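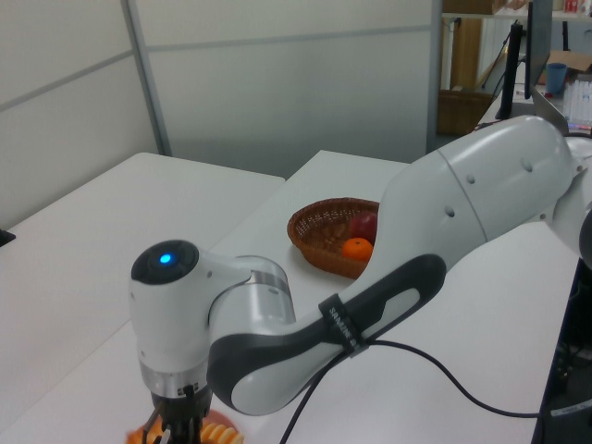
How I Clean Up a Stained White Tabletop

2 min read

My desk is white, which seemed like a great idea back in May when I bought it and seems like less of one every time I put down a mug of tea. I've had to rescue it so many times now that I have a routine, so I'm finally writing it down (mostly for my friend Orathai, who keeps texting me to ask).

First, clear everything off. Everything! I used to wipe around my lamp and my pile of notebooks and I ended up with a clean patch in the middle and a grubby border. Dust it with a dry cloth before any water goes near it or you'll just be pushing gray paste around.

Next, mix 300 ml of warm water with a small squirt of dish soap. Dip a soft cloth, wring it out hard, and wipe in long strokes from one end to the other. Rinse the cloth and go over it again with plain water. For everyday grime you can stop there, dry it off and go have lunch.

For tea and coffee rings, make a paste with 2 spoonfuls of baking soda and a little water. It should be thick enough to sit on the stain without running. Leave it for 90 seconds and rub very gently in circles with a damp cloth. I let it sit a whole evening once and spent ages getting the chalky film off, so set a timer.

Ink is harder. I put a bit of rubbing alcohol on a cotton pad and dab, turning the pad over as it picks up color. Try it on the underside first, please, especially if your table is painted. Mine came through fine but my old bookcase did not, and there's still a dull spot on the side of it.

Skip the scratchy green side of the sponge. Those tiny scratches grab dirt and then the whole top looks tired in a month or two.

Last thing, dry it properly, edges included. I use an old T-shirt. If you've got a stubborn mark that none of this shifts, drop me a line and tell me what made it. I'm still fighting with turmeric over here, and I'd love to hear from anyone who has beaten it.

Contact | © 2025 Skatwood | Back to top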